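4.2 Wear of the test lotions on skin

Four lotions went into the second round, coded Nimham, Zevumo, Tanguy and Jarholm so that the people wearing them had no idea which was the shop formula. Each was put on the inner forearm with a foam mitt, one pass, no rubbing back over. Left to dry, then sleeves down. Colour read at the start and again after 8 hours of normal wear - desk work mostly, a few gym visits, which we did ask people not to do.

Of 50 people enrolled in February, all came to the first reading. Dry skin was a bigger problem than we expected. Elbows and wrists took up more colour, in every lotion, and readings near the wrist crease were left out of the averges for that reason.
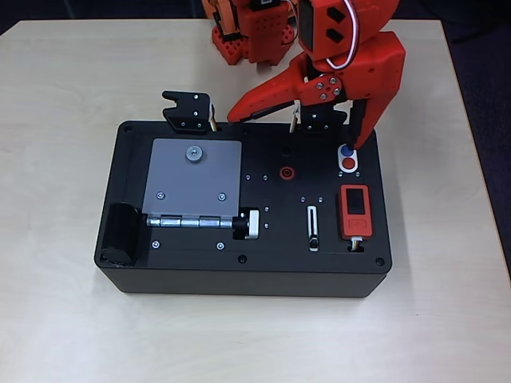 Page last modified: Mar 2, 2018

Zevumo dried quickest and also went patchy first. Wearers put this down to the scent (it made them want to wash), but the patches followed the line of the cuff, so more likely plain rubbing. Tanguy held its colour best and was the least liked. Sticky. One wearer called it "jam". Nimham and Jarholm sat close together and we would not want to rank them on these readings alone.

Transfer on to white cotton was scored separately. Strips were pressed on the arm by the same assessor each time (W. Nugroho), then read under the lamp. The highest single transfer score was 97, a Zevumo strip. We kept it in. Marina Politis read the strips a second time without seeing the first scores and the two sets agreed well, apart from the very pale end of the scale, where both assessors found the grey tiles hard to tell apart.

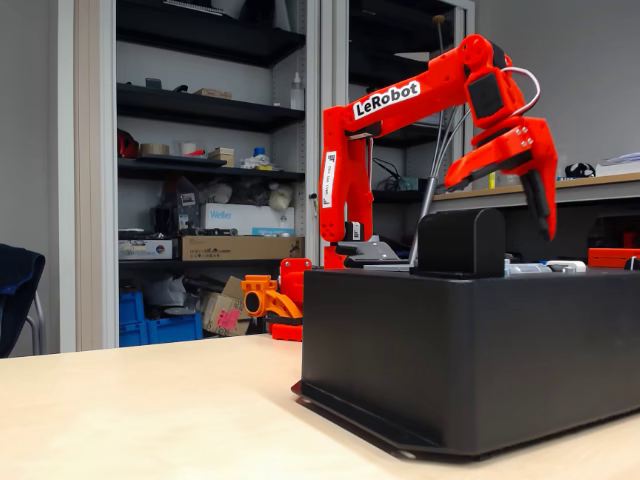

Figure 4. Red-orange robot arm on a black base box, shelving behind.

Wash-off was simpler. Warm water and ordinary soap, no scrub. Jarholm left a faint edge where the mitt had stopped, seen mainly on fairer skin, and a second wash dealt with it. The other three left no edge that either assessor could find. Wearers with hairy forearms reported some dotting, which the scale does not capture and wich we come back to in section 5.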